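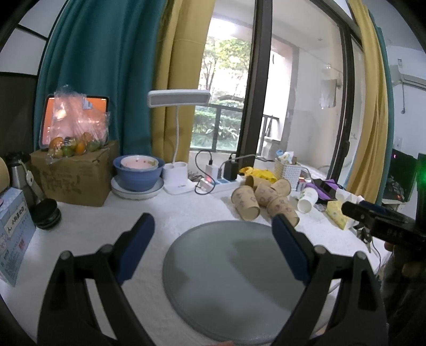 Margit Engström

Nadelgate Military History Circle
Minutes of the winter meeting
Posted 2022-02-13 by Margit Engström

In attendance: Aníbal Nogueira (chair), Frøydis Solheim, Nadhirah Majimbun, Gøran Öberg, Margit Engström (minutes), plus members and three guests, all very welcome. We had people standing at the back for the flag discussion!

Item 1. Minutes of the previous meeting

Approved with one correction. The Weramari Rifles wore the green collar patch on the left side only until the reorganization, and on both sides afterward. I had it the other way around. Gøran spotted it before he had his coat off.

Item 2. The Weramari Rifles: where we stand with the unit history

Frøydis gave the main report and it was a treat. For the guests she started with the basics: the Rifles were raised as a garrison battalion for the coast forts, recruited mostly from fishing families, and were never meant to march anywhere. Then the inland road was cut, the regular regiment was on the wrong side of the river, and a battalion trained to look after shore guns found itself doing mountain patrols in sea boots. She has now drafted chapters on the raising of the battalion, the fort years and the first inland winter, and she read us several pages from the last of these.

The best of it comes from the quartermaster's letter book, which Frøydis has been transcribing all through the fall. He wrote to the depot at Fustetti again and again asking for mules, and was sent harness. He wrote back to say thank you for the harness and could he please have some mules. The reply told him mules would be issued on return of the harness. Much laughter, but Frøydis made the good point that the letters also let us date the move inland far better than the battalion diary does, as the diary for those weeks was written up later from memory and in one hand.

Discussion followed on the strength of the battalion when it left the coast. The printed regimental list gives four companies. Aníbal thinks one of these stayed behind at the forts under Captain Wallin and only existed on paper as far as the inland march is concerned. Frøydis is inclined to agree, because the ration returns fit three companies much better than four, but she wants to see the Fustetti issue books before she puts it in print. Nadhirah asked whether the missing company could have been the band and the sick. Gøran said that was a big band. We left it open.

Agreed: the chapter will say "three companies, and possibly a detachment from the fourth," with a note setting out the ration returns in full so readers can judge for themselves.

Item 3. The Wallin company

Carried straight on from the above. Aníbal has found a roll for the company that stayed at the forts. It has been sitting in a box of harbor papers, filed with pilotage receipts, and he brought copies for everyone. It names roughly 100 men, with trade, home village and next of kin, and for many of them it is the only place we have ever seen a next of kin recorded. What a find!

We spent longer on this than the agenda allowed and I don't think anyone minded. A few things noted as we read:

- Several sets of brothers, which we expected from the village recruiting, and at least one father and son, which we did not.
- The clerk spells Weramari in more than one way, sometimes on the same page. Indexers please be patient.
- 14 men are marked with a small cross in the margin. Gøran assumed deaths. Nadhirah checked a handful of the names against the pension cards while we were talking and found some of them drawing a pension years later, so it can't be that. Transfers? Men who could handle a boat? Men who had been vaccinated? Suggestions to Aníbal, please.
- Two entries are scratched out so hard that the pen went through the paper.

Nadhirah offered to type the roll into a searchable list. Accepted with great thanks.

Item 4. Flags and the "second color"

Gøran presented his case that the battalion carried a second flag which does not appear in any of the dress regulations. His evidence is a seamstress's bill, a line in a chaplain's sermon about "both our banners," and a sketch by a visiting officer. He argued it with a lot of energy and I for one was carried along.

Against this, Frøydis pointed out that the bill does not say what the cloth was for, and that chaplains are fond of the word banner. Aníbal asked whether the sketch could show a company marker, as marker flags were used on the parade ground at the forts and were much smaller. Gøran said the sketch shows it nearly as tall as the man carrying it. Aníbal said the man might be short. One of our guests, who has worked with textiles, explained that the yardage on the bill is too much for a marker but would do for a flag and a sleeve to store it in. That moved the room quite a bit!

No decision. Gøran will write it up as a short article, with the case against included, and Frøydis has promised to be a fierce reader.

Item 5. Trip to the forts

We go in March. The bus seats are nearly all taken, but there is room for 12 more if we use the second, smaller bus, and the driver is willing. Please tell Nadhirah by the end of this month whether you are coming and whether you want to walk the upper path.

Plan for the day as agreed: the lower battery first, while the tide is out and we can get around the seaward side; then lunch in the old guardroom; then the upper battery and the magazine. The magazine is low and dark and very muddy after rain. Bring a flashlight and wear boots you don't care about. Aníbal will give his talk on the range tables at the upper battery, where you can see every point he mentions, and if the wind is too strong he will give it on the bus and wave his arms.

Members asked whether we could also visit the Wallin memorial. It adds about an hour and there is nowhere for a bus to turn. Deferred to the summer trip, by car.

Item 6. Oral history

Nadhirah reported on her recordings with families of former Riflemen. She played us a short one, of a woman singing the marching song her grandfather taught her, with a verse that none of us had ever heard and that I can't put in the minutes. It was the high point of the evening. The tune is clearly the one in the band book, but faster, and Gøran wants to know if the speed says anything about the marching pace. A light infantry step would be quite something for a garrison unit.

Nadhirah would love help with transcription, especially from anyone comfortable with the coast dialect. You can do it from home and the recordings are short. She also asks that people stop sending her photos of medals with no name attached. A name, even a doubtful one, makes all the difference.

Item 7. Bulletin

The next issue will carry the first half of the letter book, the fort trip notes and Gøran's flag article if it is ready. I still need something for the book review page. If you have read anything good on garrison troops, coast artillery or supply columns, from any country at all, write to me! A few paragraphs will do.

Item 8. Any other business

A member asked if "Rifles" should be capitalized when it stands alone. Yes, in our publications, when it means the battalion.

Frøydis is looking for the loan of the printed regimental list with the pull-out map. Our own copy has lost the map.

Thanks were given to everyone who set up the room and stayed to clear it.

Actions

Frøydis: issue books at Fustetti; note on ration returns; read the flag article.
Aníbal: collect ideas on the marginal crosses; range table handout.
Nadhirah: type up the Wallin company roll; bus list; recordings.
Gøran: flag article.
Margit: bulletin; correct the collar patch note.

Next meeting after the fort trip. Members will hear from me by mail.

Comments

harbourlight: Could the crosses be swimmers? My great-uncle's papers from a different coast unit mark them that way, the ones who could be sent out to a boat. Happy to scan the page.

Aníbal Nogueira: Yes please! That would fit the fishing villages very well. Please send it over.

Tove_R: Put me down for the trip and for the upper path. Is the guardroom heated?

Nadhirah Majimbun: You're on the list, Tove. No heating, so bring a sweater.

oldbugler: I know that verse. My grandmother left the room whenever it started.

Contact the Circle | © Nadelgate Military History Circle | Back to top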